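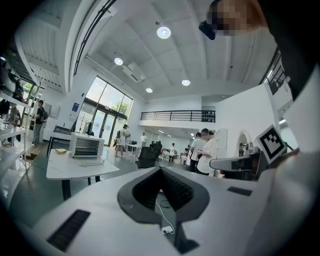
Page last changed: May 24, 2024

Household Tips: Computers and Paper
Moving an old family blog off a hosted service

Letden closes its free blog tier in September. The notes below cover getting a blog out of Letden and onto a disk at home, with a readable copy that does not depend on any blog software. Most of it applies to other hosted services with an export button.

Before you export

Log in with the owner account. A contributor account shows the same export button but returns only that contributor's posts. If the owner address is a dead mailbox, change it first under Account, Contact, and confirm the change from the new address.

Turn off any redirect to a custom domain. With the redirect on, the export writes image links with the custom domain in them, and those links stop working when the domain lapses. If the domain is registered through Fenico, leave the registration alone until the copy has been checked.

Write down the number of published posts and the number of drafts from the dashboard. Drafts are left out unless the box is ticked.

The export file

Letden produces one XML file. It holds post text, dates, categories and comments. It does not hold pictures. Save it under a name that includes the blog title, and keep that file unedited. Work on a duplicate.

Open the duplicate in a plain text editor, not a word processor. Word processors change straight quotes to curly ones, and the file will then fail to import anywhere. Search for "<item" and compare the count with the dashboard figures. The blog used for these notes had 521 posts and the first export contained fewer, due to a timeout partway through. Exporting one year at a time fixed it.

Pictures

Pictures have to be fetched separately. There are two ways.

By FTP, if the blog is old enough to have it. The server name is in the account settings, the port is 21, and the login is the same as for the blog. Plain FTP sends the password unencrypted, so change the password afterward. Copy the whole uploads folder and keep its year and month subfolders, as the links in the posts refer to them.

By download tool, if there is no FTP. Feed the tool a list of picture addresses taken from the XML. Set a pause of two seconds between requests. Faster than that and Letden starts refusing connections. Keep the log. Every line should show status 200. A line with any other status is a picture you do not have, whatever the file on disk is called: some failed requests save a small error page with a .jpg ending. Sort the folder by size and look at the smallest files.

Making a readable copy

Gourlay (free, runs on an ordinary laptop) turns the XML and the uploads folder into flat HTML pages. Set the following:

Link style: relative
Comments: below post
Index: by year
Character set: UTF-8

Leave the theme on plain. The other themes load fonts from outside and look broken with no connection. If accented letters come out wrong, the duplicate was saved in another character set. Go back to the unedited file and make a new duplicate.

Storage

Keep two copies on different kinds of media. An external drive and a USB stick will do. A stick of 8 GB was large enough for the blog above, pictures included. Label both with the blog name and the month. Store the stick away from the computer.

Correction from Zuzana Jurčo: comments awaiting approval are also left out of the export. Approve or delete them first.

Ebenezer Ackah asks whether private posts are included. They are, and Gourlay does not mark them as private. Remove them from the XML duplicate before giving copies to relatives.

See also: Scanning recipe cards; Old phone chargers, what to keep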